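3.2 Desk allocation and observed use

The second site, Asholm, differs from Molley in that desks are shared by 2 departments and no desk is assigned to a named employee. Booking records were exported in May and matched to the entry log, giving 876 usable bookings. Bookings shorter than an hour were dropped, following Pešek's earlier coding scheme.
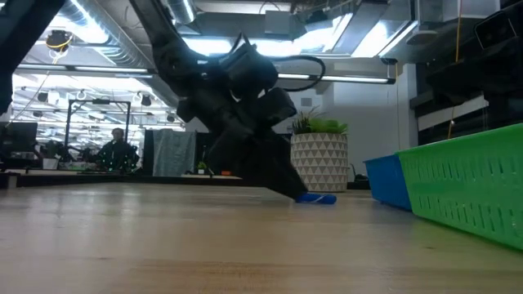
3.3 Surfaces and storage

Staff at both sites said that storage shaped where they chose to sit. Shared tables without drawers tended to collect items in open containers, and these often stayed in place between bookings - a pattern also found at Fultell. We coded such items as "held space" when they took up part of a table during an unbooked hour.
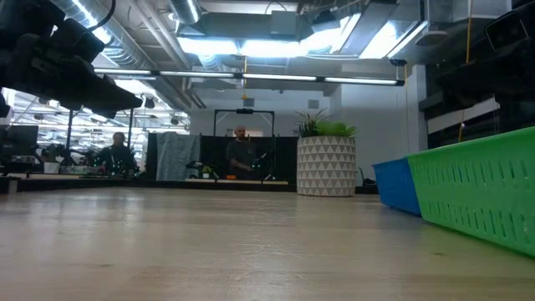

Figure 2. Pale wooden tabletop with plastic baskets on the right side; open-plan area beyond.

3.4 Interviews

Interviews were held with 34 employees and coded by Rostislav Pešek using the Addo categories. Most respondents described noise as a smaller problem than finding a free table near their own team.

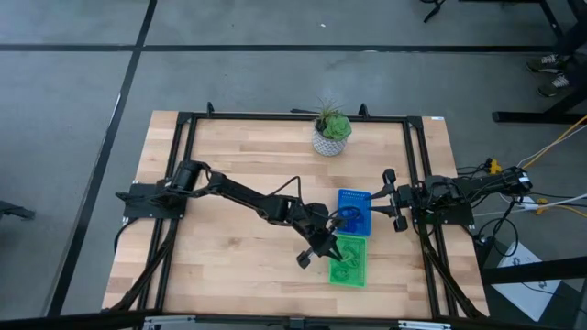 Table choice was also linked to whether a surface could be cleared at the end of the day. Respondents separated plain tables from those with fixed equipment.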